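Ticket 412 – Ausdrucke verwischt, nur noch blasses Rosa und Rot
Gemeldet von: Sunita Mahmoud
Bearbeitung: Lucian Manole
Gerät: Lirnard Tintendrucker, Werkraum Karnside
Status: in Arbeit

Sunita Mahmoud, 09:10
Hallo Lucian, ich schon wieder, sorry! Der Lirnard im Werkraum spinnt seit gestern Nachmittag. Ich wollte den Übersichtsplan für den Januar drucken (den mit den farbigen Feldern, du kennst ihn ja inzwischen auswendig), und heraus kam ein Blatt, auf dem man gar nichts lesen kann. Kein Schwarz, kein Blau, nur so rosa Geschmier. Ich habe das Gleiche noch mal geschickt, gleiches Ergebnis. Am Bildschirm sieht die Datei ganz normal aus, und auf dem Drucker oben im Büro kommt sie einwandfrei, Otis hat es ausprobiert. Fehlermeldung gibt es keine, laut Anzeige ist alles bestens und alle Patronen sind ordentlich gefüllt. Na ja.

Lucian Manole, 09:32
Moin Sunita, kein Problem. Drei Sachen bräuchte ich: Welches Papier liegt drin, hat jemand vor kurzem Patronen gewechselt, und was steht im Menü unter Seitenzähler? Bitte erst mal nichts reinigen, sonst weiß ich nachher nicht mehr, woran es lag.

Sunita Mahmoud, 09:58
Also: Papier ist das glatte weiße mit 90 Gramm, das hatte Prodromos bestellt, weil das andere aus war. Davor hatten wir immer das ganz normale. Patronen hat Prodromos auch gewechselt, am selben Tag, und zwar alle auf einmal. Der Seitenzähler steht bei mehr als 466, die letzte Ziffer flackert so komisch, dass ich sie nicht richtig lesen kann. Mit der Reinigung hast du mich leider zu spät erwischt, die habe ich heute früh einmal laufen lassen. Hat gebrummt wie immer, gebracht hat es nichts.

Lucian Manole, 10:15
Macht nichts. Dann probier bitte der Reihe nach:
Alle Patronen raus und schauen, ob irgendwo noch der Klebestreifen über der Öffnung ist.
Wieder einsetzen, bis es klickt.
Im Menü die Papiersorte von Normal auf Gestrichen stellen.
Reinigung noch einmal starten, danach fünf Minuten stehen lassen.
Ein Testblatt drucken, flach auf den Tisch legen und nicht mit den Fingern drüber.

Sunita Mahmoud, 11:20
So, alles gemacht! Klebestreifen: Treffer, und zwar gleich zwei, bei Schwarz und bei Blau. Ich habe sie abgezogen (jetzt habe ich blaue Daumen, aber gut). Eingerastet ist alles. Die Papiersorte habe ich erst nicht gefunden, die steckt im Untermenü hinter Ausrichtung, falls das mal jemand sucht. Dann Reinigung, Kaffee, Testblatt. Und ich hatte mich schon so gefreut – aber es ist immer noch rosa und rot, Flecken und Streifen durcheinander. In der Mitte und nach rechts unten ist es am dichtesten, oben links wird es dünner. Vielleicht hilft dir das ja weiter.

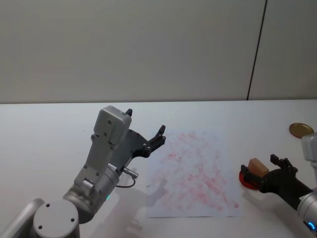 Testblatt nach der zweiten Reinigung, auf dem weißen Tisch im Werkraum

Lucian Manole, 11:41
Danke, damit kann ich was anfangen. Wenn der Streifen auf den Patronen war, hat der Kopf vermutlich bei Schwarz und Blau Luft gezogen, und dann reicht eine normale Reinigung oft nicht. Das Verwischte ist wohl noch mal ein eigenes Thema, da tippe ich aufs Papier. Habt ihr irgendwo einen Rest vom alten? Dann bitte davon ein paar Blatt einlegen, die Intensivreinigung starten (Taste mit dem Tropfen lange halten) und den Drucker danach bis nach der Mittagspause in Ruhe lassen.

Sunita Mahmoud, 13:50
Otis hat im Schrank noch ein angebrochenes Paket vom alten Papier gefunden, hinter den Satdale-Ordnern. Intensivreinigung ist durch, dauert ja ewig! Neues Testblatt: Schwarz ist wieder da, mit Lücken, aber lesbar. Verwischt ist nichts mehr. Blau fehlt noch komplett.

Lucian Manole, 14:05
Sehr gut, dann bleibt bitte erst mal beim alten Papier. Wegen Blau bestelle ich eine Ersatzpatrone bei Fitzsimmons und komme am Freitag damit vorbei. Den Plan druckst du solange oben im Büro, das Ticket lasse ich offen.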